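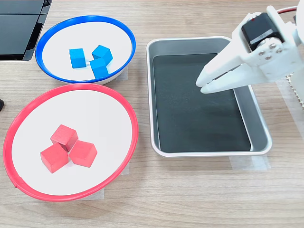 Stop making us sort things

Every office, school, kitchen and apartment building I have set foot in for the last few years wants me to sort something. Recycling into four streams. Email into folders. Expenses into codes. Feelings, in one memorable staff survey, into one of 12 buckets, and no, you couldn't pick two. I picked "neutral" because it was nearest the mouse.

I'm against it. Not tidiness. I like a tidy desk, have one maybe twice a year. What I'm against is sorting as a chore pushed down onto whoever happens to be holding the thing, at the moment they're least able to think about it.

Start with expenses because I did mine last night and I'm still mad. Our system is called Brovis. It used to be that you put your receipts in an envelope and wrote your name on it. Fiona Innes in accounts opened the envelope and knew, from years of doing it, that a train ticket was travel and a sandwich on the train was meals and a sandwich bought for a client was something else. Took her an afternoon a month. Then Brovis came in and the envelope went out, and now each of us picks a category from a list. The list has 441 entries. I scrolled to the end once, there's a number at the bottom. There are separate codes for parking (short), parking (long) and parking (event). I parked for a funeral in February. Went with event. Felt awful.

And Fiona still spends her afternoon. More than one now. She spends them undoing what we did, because fifty of us who don't know the codes have been guessing at the codes. She told me the old way she was reading receipts and the new way she's reading receipts plus our mistakes. So the work didn't go anywhere. It got spread thin over everybody and then it came back to her with mud on it.

That's my whole argument really but let me keep going.

People who sell these systems say the person closest to the thing knows it best. Sounds right. Sometimes is right! A nurse knows what the patient said. A mechanic knows which bolt was loose. But knowing the thing and knowing the scheme are different kinds of knowing and they rarely live in the same head. I know exactly what my sandwich was. I have no idea if it is a 310 or a 314.

Libraries worked this out ages ago. When you bring a book back you don't shelve it. There's a sign asking you please not to. Put it on the cart. A book in the wrong place is worse than a book on the cart, because the cart gets looked at and the wrong place doesn't. I have always loved that sign. It's the most sensible piece of writing in any public building and I'd like it on the wall at work, over the shared drive.

The shared drive. OK. We have a folder called Admin and a folder called Administration. We have one called Misc and inside it one called Misc Old and inside that, I swear, one called Current. Dinesh Subramaniam spent a good chunk of his first month with us building a proper structure, and it was lovely, color coded chart and all. Everyone said thank you. Then everyone saved to the desktop, same as before, and emailed each other the files. He wasn't wrong about the structure. It was a good structure. It asked for a decision every time you hit save, and people hitting save are generally on their way out the door.

Now I can hear my neighbor Nermin Dönmez on this, because we've had this fight over the trash bins more than once. She says if you don't sort at the source you can't sort at all. Greasy pizza box gets in with the paper, paper is ruined. Mixing is easy and unmixing is hard. She's right about the pizza box and I concede the pizza box. There are cases where the thing spoils if you wait. Paint and food and batteries, fine. Sort those right away, two bins or three, big plain labels, done.

But look what our building did with that perfectly good idea. Started with two bins. Then the management company, Pisharody, sent around a laminated guide and there were five, and the guide has a yogurt cup on it that goes in one bin with the lid and a different bin without the lid, and the foil part of the lid goes somewhere else agian. I have watched grown adults stand down there holding a yogurt cup. I've been one of them. What happens next, reliably, is that the person looks over their shoulder and puts it in the general trash. So we've gone past the point where more bins means more recycling, and come out the other side. Two bins got used. Five bins get a guilty look.

Nermin says people should try harder. Maybe. I notice that every bad system I've ever used had somebody standing next to it saying people should try harder.

The thing that gets me is how cheap it looks from above. If you run the place, adding one more category costs you nothing. One line on a form. Takes a minute, looks like rigor, and you get a nicer pie chart at the end of the quarter. The cost is all at the other end, in tiny bits, ten seconds here and a sigh there, and nobody's budget has a line for sighs. My friend Ffion Lougher worked the counter at a hardware distributor called Drulen, and they had the staff log the reason for every return. Started as a blank box, you wrote what the customer said. Then somebody upstairs wanted it tidy and made it a menu. Within weeks most returns in the company were down as "changed mind," which was the first one on the list. The handles were snapping off a whole line of rakes. Customers were saying so, out loud, at the counter. It used to get written down. Then it was just a lot of people changing their minds about rakes.

She quit over other stuff. But the rakes come up every time we have a drink.

So what do I want. Fair question. I don't want chaos, I've lived in chaos, I shared a house with three drummers.

I want fewer boxes up front. If a form has more than a handful of choices I'd like the person who designed it to fill it in themselves, on a phone, at the end of a long shift, before the rest of us have to. I want a blank space on every form where you can say it in words. I want "other" to be treated as an honorable answer, and not a thing that triggers an email asking you to reconsider. If "other" is your biggest category that's the most useful thing your form will ever tell you and you should frame it.

And I want sorting to be a job again. An actual one, with a chair. Fiona was good at it. The guy at the old post office on Boden Street was good at it, you'd hand over any shape of parcel and he'd glance and toss it behind him and it would land in the right sack. It's skilled work. It got treated as no work at all, something you could sprinkle over everyone else's day for free, and then people were surprised when it came out badly.

Someone will say computers do this now. Some do and good for them. Search is great, I find old email by typing half a word I remember and I haven't made a mail folder in years. That's on my side, I think? It means you can throw it all in one pile and go looking later. What I mostly see though is software that could do the guessing and asks me to do it anyway, with a little red star so I can't skip it.

I wrote most of this in one go after the funeral parking thing got bounced back to me. Needs a different code, apparently. Mojtaba Dehghan, who sits across from me, says he puts everything under stationery and has never once been asked about it. Hotel in Leeds, stationery. I'm not recommending that. I did look up the code for stationery though. It's 118.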